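The case for keeping the bad grasps

Most hand-held gripper collections get cleaned before anyone trains on them. Episodes where the fingers close on nothing, or where the operator backs off and tries again, are flagged and dropped. My view is that this discards the part of the data a policy most needs, and that labs with modest budgets can least afford it.

Consider cloth. A rigid mug has a handful of sensible grasps, and a demonstrator will find one of them nearly every time. A garment on a bed has no fixed shape, and its edges are easily confused with folds or with the printed border of whatever lies underneath. Skilled operators hesitate over it. They open the fingers, shift the wrist and approach again from another side. That hesitation is a record of the problem being solved.
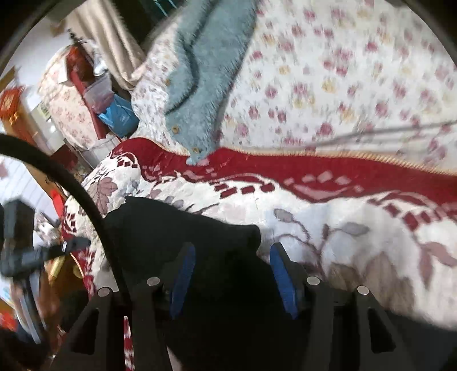 The Fultow set, which Renata Navarrete and I assembled last winter, runs to 3000 episodes. Our first filter removed 733 of them, and when we went back through the rejects in February, 410 contained a complete recovery. The operator missed, re-approached and finished the task. The filter had scored each one on its first closure alone.

The usual objection is that imitation copies everything, errors included. Ntombi Van Wyk has put this to me more than once, and for plain behaviour cloning on short windows she is right. The remedy is labelling. Mark the miss, mark the point where the correction begins, and weight the loss accordingly. It costs an annotator 4 extra keystrokes per episode.

A second objection concerns tidiness – that homes should be cleared and bedding made plain so the signal is easier to learn. I have less patience for this one. Patterned blankets and crowded corners are what a household machine will be asked to work in, and a policy that has only met a grey sheet has learned the colour of the sheet.

Storage is cheap and operator hours are dear. Until someone shows me a filter that can tell a failure from a correction, I would keep the lot and sort it at training time.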